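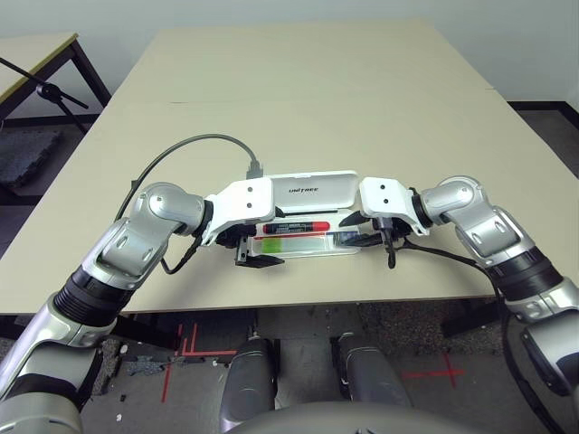
Sorting out a pencil case

A hard plastic pencil case with a hinged lid is one of the easier things in the house to keep in order, and one of the first to be neglected. Pens go in at any angle, the lid stops closing, and the case ends up on a shelf while everything lives in a mug. Ten minutes on a clear table puts it right.

Before you start

Open the case flat on the table and let the lid go right back. If the hinge is stiff, leave it in a warm room for a while before forcing it. Old plastic splits along the hinge first and cannot really be mended – tape holds for a week or so.

Take everything out. Tip the crumbs and shavings into the bin, not the sink.

Cleaning the tray

Warm water with a drop of washing-up liquid is enough for most cases. Use a cotton bud in the corners and along any raised edges. Pencil marks come off with an ordinary rubber. For marker stains, dab on a little surgical spirit with a cloth, try it first on the underside, and keep it away from printed lettering, as it will lift the print along with the stain.

Dry the case with a tea towel and leave it open for an hour. Shutting it damp gives you a musty smell and rusty paper clips.

What goes back

Test each pen on scrap paper. If it doesn't write after a few scribbles, out it goes. Markers that have only dried at the tip can sometimes be brought back by standing them cap down overnight.

Put the longest things in first and lay them along the length of the tray. Small bits such as rubbers and sharpeners go in the end sections, where they can't slide under the pens. Leave a little room. A case that has to be pressed shut will pop open in a bag.

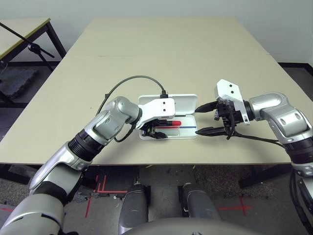

Should markers be stored flat or upright?
Flat is best for most markers, and especially for double-ended ones, as the ink stays even along the barrel. A pencil case does this well enough. Whiteboard markers also keep better lying down.

Using the compartments

If your case has fixed sections, give each one a job and stick to it. The wide one is for pens and markers, the narrow one for pencils or a short ruler, and the smallest for leads, clips or a spare rubber. Children will follow this if the sections are the same every time.

A case with no sections can be divided with strips of stiff card cut to the height of the tray. Fold 2 cm over at each end so the strip stands up by itself. Don't glue it, you will want to move it later.
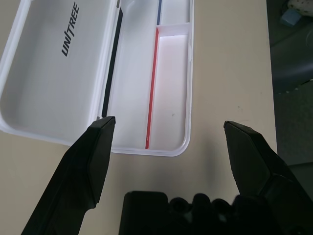 Lid folded back, compartments ready to fill.

Keeping it that way

Empty the case once a term, or every July if it is only used at home. Write a name on the underside in permanent marker and go over it with clear nail varnish once it has dried. Spare pens are better kept in a drawer, with an elastic band round each sort.

Next in Desk and Drawer: getting ink out of a wooden tabletop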